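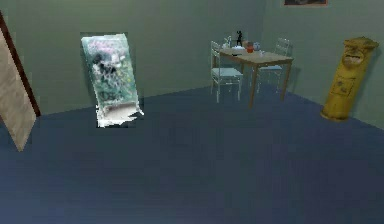
## 4. What people kept, and what they went back to

I'll start with the pile itself, and get to the interviews once you have a feel for the pile. Between them, our participants handed over exports containing 2095 saved items: bookmarks, read-later articles, PDFs dragged into folders with names like "to sort", links emailed to themselves with no subject line. I had expected to spend a week cleaning the exports and ended up spending most of January on it, mostly because every service has its own idea of what a date is. Tarico stamps an item when you save it. Mirent stamps it when the page was last fetched, so an article somebody saved years ago can look like it arrived yesterday. I patched what I could from the participants' own email records and marked the rest as undated, and you'll see those dropped from anything below that depends on time order.

The number that gets quoted back to me whenever I present this work is 1664. That's how many of the saved items showed no sign of ever having been opened again. By contrast, 418 had been opened at least once after the day they were saved, and a small remainder couldn't be classified either way (mostly items imported from an older tool, where the history had been flattened). People tend to laugh when the first number goes up on the screen, and I get it, I laughed too. It looks like a confession. But I want to argue in this section that reading it as a failure rate is a mistake, and one our field has been making for a good long while!

### 4.1 Saving as a way of finishing

When I sat down with participants and went through a sample of their unopened items, I asked a dull question: what was going on when you saved this? The answers were much less dull than the question. Very few people described a plan to read the thing later. Far more often they described wanting to stop. They'd been at it for an hour, there were too many tabs, supper was on, and saving the lot was how they let themselves close the laptop. One participant called it "putting the lids back on". Another, a secondary school librarian, told me she saves most when she's most tired and that she'd be mortified if anyone treated her list as a record of her interests.

That last remark has stuck with me, because treating the list as a record of interests is exactly what the recommendation features in these tools do. Orkden, which three of our participants used, builds its weekly suggestions from recently saved items. So the evening you're at your most scattered is the evening that shapes next week's suggestions, and those suggestions give you more things to put the lids back on. The librarian had switched the feature off. The other two hadn't noticed it was there, though one of them did complain, in a different part of the interview, that the app "thinks I'm planning a renovation".

I don't want to overplay this. There were seven participants, all of whom read for a living in one way or another, and people who read for a living have strange habits about reading. What I'm fairly confident in is the narrower point: a save is an ambiguous act, and the person doing it usually couldn't tell you at the time which kind it was. Guðlaug Dalsgaard, who coded the interviews alongside me, began with a scheme that separated "intend to read" from "intend to keep". We abandoned it after the second transcript. Participants kept giving both answers about the same item in the same breath, and we kept disagreeing about which to write down.

### 4.2 Going back

Now the smaller pile, the items people did return to. I'd assumed these would be found by search. It's what the tools are built around, and it's what participants said they did when I asked in general terms at the beginning of the interview. Then we'd pick an item they had in fact reopened, go through how they'd got to it, and search would hardly come up. They scrolled. They remembered that the thing was near another thing. They remembered it had been saved on the train home from Kamloops, or during the week the furnace was out, and they moved down the list until the neighbouring items looked like that week.

This is old news in one sense. Anyone who has kept paper files knows you can put your hand on a document you couldn't name. What interested me is how well the habit survives in tools that offer it almost no support. A reverse-chronological list is a poor stand-in for a shelf, but it has one thing going for it, namely that it doesn't rearrange itself when you aren't looking. Participants who used Kirkegaard, which sorts by predicted relevance unless told otherwise, went back to their saved items by scrolling far less, and they were also the grumpiest about the tool. One of them had started pasting links into a plain text file, newest at the bottom, and never deleting anything. He was a bit sheepish about it. I told him it was the best system I'd seen all month, and I meant it.

It's tempting to jump from here to a spatial interface, and there's a long tradition of people jumping. Put the documents in a room, let readers walk about, and let memory for place do the work. I was keen on this idea myself for years and I'm less keen now. A simulated room like the one in Figure 1, with its furniture and props spread along the walls and a great stretch of open floor, does give you places, and places can be remembered. But the places our participants leaned on weren't ones we could have built for them ahead of time. They were made of the train and the furnace and the other six things saved that evening. Placing an item deliberately takes effort, and effort was precisely what people were trying to avoid when they hit save. I'd want to see evidence that anyone tidies such a room past the first fortnight before I put another grant application into it.

**Figure 1.** A simulated interior with pale sage-green walls and a dark navy-blue floor. A tall wooden panel stands at the far left; a large printed board leans against the back wall.

### 4.3 The unopened majority, again

So what are the unopened items doing, if they aren't a backlog? Part of the answer, I think, is that they're the neighbours. An item that is never reopened can still be what tells you you've scrolled to the right week. I came to this late, and by way of an argument. Yasir Naqvi read an early draft of this section and pushed me, quite hard, on whether I'd want a tool to clear out everything untouched after a year. My draft had more or less recommended it. He pointed out that in several of the walk-throughs I'd recorded, the participant had recognised the right stretch of the list by an article they'd never read and had no plans to. He was right, and I went back through the recordings with that in mind.

It held up better than I'd hoped. Participants would say things like "okay, sourdough, so this is before the move," and keep going. The sourdough article had been sitting there unopened the whole time, and by any count we'd have made from the logs alone it was dead weight. I'd have deleted it. My own draft would have deleted it automatically, with a cheerful notification about how much lighter the list felt!

There's a limit to how far I'd push this. Some lists were simply too long for landmarks to help, and two participants told me flatly that they no longer opened theirs at all. They still saved to them, mind you. For those two the save button had come completely loose from the list behind it and worked purely as a way to stop for the night. I don't see that as a problem needing a fix, although one of them did, and she'd tried a couple of times to "declare bankruptcy" by deleting everything. Both times she'd exported a copy first, and both copies were in the material she gave us (I removed the duplicates before arriving at the totals above).

What I'd ask of people building these tools is pretty modest. Leave the order alone unless the reader changes it. Keep the undated and the unread in place, and if you must offer a cleanup, show what sits on either side of each item before it goes. Don't feed saves into recommendations without some other sign of interest, and a return visit is a much better sign than the save ever was. And please, for the sake of whoever has to do the next study, record the date something was saved and keep it through an export.

Section 5 takes up the question of what happens when lists are shared, where a good deal of what I've said here stops applying. A neighbour that works as a landmark for me is just clutter to you, and the couple in our sample who kept a joint account had strong views about whose clutter it was.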